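4.2 Life in the first months after resettlement

We interviewed 70 adults who came to Prendside as refugees, most of them after several years in a camp. The interviews were held in their first language, and Nazarenko and Haddad coded the answers separately.
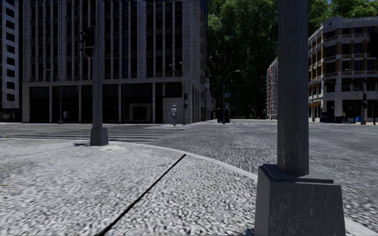 Many persons said that the paperwork was harder for them than the journey. Two of them waited until June for a school place for their children.

Figure 2. Street view with mailbox.
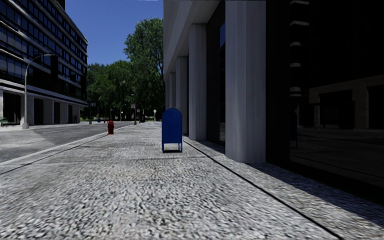
Contact with family was the second theme. Older participants preferred letters to calls, and they had to learn how the post works in a new country. A blue mailbox standing on the pavement, with no lettering that can be read, does not explain itself to a newcomer. Four participants asked a neighbor for help with their first letter.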